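The slow business of keeping a stitching robot honest

Carkimano's brochure for its suturing cell promises "hands-free consistency". The mornings I spent at its Hartley workshop involved a great many hands.

Before the two arms touch a practice pad, someone has to zero the joints, check the jaws for play and run the needle through a dummy path. The checklist has 16 steps. I watched step 4 repeated until almost lunchtime. 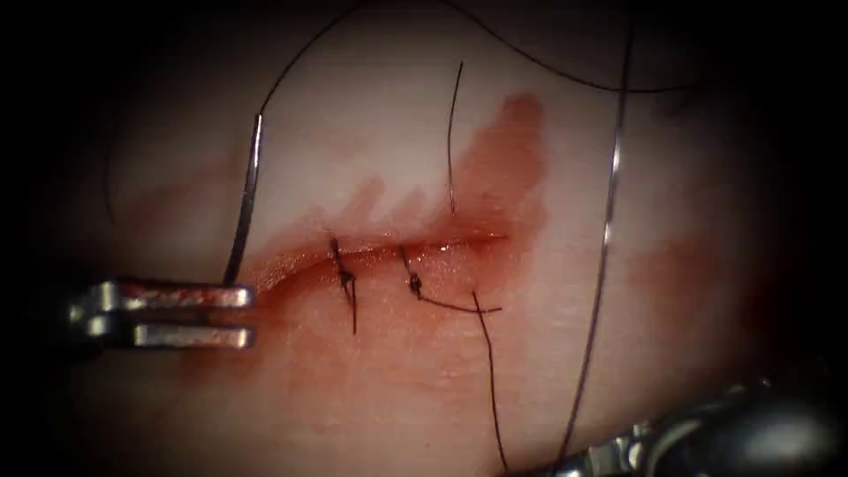 Two stitches in on a tissue pad, with the needle at the left arm's jaws.

Stitches are what buyers want to see. I was more interested in the service log, which stood at 748 entries, many of them about grip. A jaw that closes slightly off true can let a curved needle twist, and no software update cures that.

Siton, which supplies the arms, recommends a full check every 3 months. The workshop does one every Saturday. Carkimano calls this caution. I'd call it a running cost, and it appears nowhere in the brochure.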